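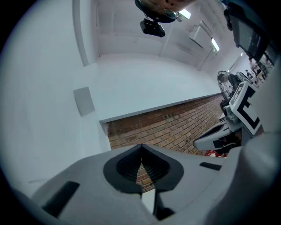 Pilar Escobar pergunta se a rede atrás do home plate precisa mesmo de ser vista antes de cada jogo, ou se basta uma vez por mês, como se fazia no campo antigo. Ela acha que a lista ficou comprida demais para quem chega ao campo uma hora antes do primeiro lançamento.

Respondo no ponto 1, onde o assunto cabe melhor. Peço desculpa se alguma palavra de beisebol aparece em inglês. Em português já ouvi três nomes para a mesma coisa e prefiro que todos entendamos a mesma.

# Campo Turadier: verificação de segurança antes do jogo

Responsável pela lista: Wenceslao Sosa
Equipa da casa: Budisov
Marcar: **S** (em ordem), **C** (corrigir antes do jogo), **N** (não se aplica)

## 1. Rede de proteção (backstop)

- [x] Postes firmes, sem movimento quando se empurra com as duas mãos — **S**
- [x] Cabo superior esticado — **S**
- [ ] Malha sem buracos até à altura do braço levantado — **C**
- [x] Parte de baixo presa ao chão em todo o comprimento — **S**

**Comentário:** A malha Veltex tem um fio partido do lado da terceira base, na altura do ombro. Fechei com corda fina e nó duplo. Para o treino serve, para o jogo não gosto, porque uma bola de falta bate sempre no mesmo sítio e abre mais. Pedi um remendo do mesmo material.

À Pilar: sim, antes de cada jogo. Este fio estava inteiro na verificação anterior. Uma rede pode romper-se numa tarde de treino de batida, e as pessoas sentadas atrás dela não trazem capacete. Se falta tempo, pode-se ver a rede enquanto as equipas fazem o aquecimento, mas com o batedor fora da caixa.

## 2. Vedação do campo exterior

- [x] Portão do campo direito fecha e o trinco não salta — **S**
- [x] Proteção amarela no topo, sem partes soltas — **S**
- [ ] Pontas de arame viradas para fora do campo — **C**
- [x] Marca de distância na linha esquerda, 319 pés, legível e bem fixa — **S**
- [x] Faixa de aviso sem relva alta — **S**

**Comentário:** Encontrei pontas de arame viradas para dentro junto ao poste de falta direito. Dobrei as que consegui com o alicate. Ficaram duas que precisam de ferramenta maior. Até lá, pus espuma por cima e fita larga, e avisei os dois defensores direitos.

A placa de 319 pés estava apenas com os parafusos de cima no ano passado. Agora tem os quatro. Convém tocar-lhe com a mão, de longe parece sempre bem.

## 3. Superfície de jogo

- [x] Terra do campo interior passada com a grade — **S**
- [x] Transição entre terra e relva sem degrau — **S**
- [ ] Buraco em frente do monte, na zona onde cai o pé do lançador — **C**
- [x] Caixas de batida niveladas — **S**
- [x] Aspersores recolhidos e tapados — **S**

**Comentário:** O buraco do monte foi cheio com argila, molhado e batido. Peço ao lançador da casa que experimente alguns lançamentos e diga se o pé escorrega. Se a argila ainda se desfaz, repete-se o trabalho, mesmo que o jogo comece mais tarde.

O aspersor atrás da segunda base é o que mais me preocupa. A tampa fica um pouco alta quando chove muito. Hoje estava certa. Quem faz a verificação deve passar por cima com o pé, de sapato liso, e sentir se há relevo.

## 4. Bases e home plate

- [x] Bases bem encaixadas, sem rodar — **S**
- [x] Borracha do monte sem cantos levantados — **S**
- [x] Home plate ao nível da terra — **S**
- [x] Encaixes limpos de areia — **S**

**Comentário:** Nada a corrigir. A primeira base custa a entrar. Não se deve bater com o martelo na parte de cima — limpa-se o encaixe com a escova e ela entra sozinha.

## 5. Abrigos dos jogadores

- [x] Bancos sem parafusos salientes — **S**
- [x] Degraus secos e com fita antiderrapante — **S**
- [ ] Suporte dos tacos afastado da passagem — **C**
- [x] Grade da frente fixa nos dois lados — **S**

**Comentário:** No abrigo dos visitantes o suporte dos tacos estava outra vez ao lado da saída. Eu mudo-o para o fundo e alguém o traz de volta, compreendo que é mais cómodo. Mas um jogador que sai a correr para apanhar uma bola alta não olha para os pés. Marquei o lugar certo com tinta branca no chão.

## 6. Equipamento de batida e de receção

- [x] Capacetes de batida sem fendas — **S**
- [ ] Espuma interior dos capacetes colada — **C**
- [x] Máscara do recetor, correias e fivelas — **S**
- [x] Caneleiras completas, lado esquerdo e direito — **S**
- [x] Tacos sem mossas nem pegas soltas — **S**

**Comentário:** Temos 9 capacetes. Um deles, com o número 4 escrito por dentro, perdeu a espuma da orelha. Retirei-o do saco e está no armário com etiqueta vermelha. Por favor não o usem para o corredor da primeira base “só por um minuto”.

O recetor trouxe a sua própria máscara, da marca Lloyd. Verifiquei-a como as outras. Equipamento pessoal entra também na lista, e isto não é desconfiança.

## 7. Jaula de batida

- [x] Rede lateral sem contacto com a zona de espera — **S**
- [x] Ecrã em L com a almofada completa — **S**
- [x] Porta fechada por dentro durante o uso — **S**
- [x] Regra de um só batedor de cada vez, afixada — **S**

**Comentário:** A rede lateral tem pouca folga, mas quem se encosta do lado de fora pode levar uma pancada. A corda no chão marca até onde se pode ficar.

## 8. Público e socorro

- [x] Bancada, corrimão dos dois lados — **S**
- [x] Lotação de 165 lugares afixada na entrada — **S**
- [x] Caixa de primeiros socorros com gelo instantâneo — **S**
- [x] Caminho da ambulância livre até à linha da primeira base — **S**
- [ ] Aviso sobre bolas de falta, visível no estacionamento — **C**

**Comentário:** O aviso caiu com o vento e a estaca partiu-se. Fica provisoriamente preso ao portão. No domingo passado havia um carro na passagem da ambulância, e perdemos muito tempo a procurar o dono. Sugiro que a corrente se feche quando o público começa a entrar, com a chave no abrigo da casa.

## Por fazer

| Ponto | Trabalho | Quem |
|---|---|---|
| 1 | Remendo da malha | Wenceslao Sosa |
| 2 | Cortar as duas pontas de arame | Wenceslao Sosa |
| 3 | Ouvir o lançador sobre o monte | Pilar Escobar |
| 6 | Espuma nova para o capacete | Pilar Escobar |
| 8 | Estaca nova para o aviso | por decidir |

O remendo da malha tem de estar colocado antes do jogo. Se não estiver, fecham-se os lugares atrás dessa parte da rede e o público passa para o lado da primeira base.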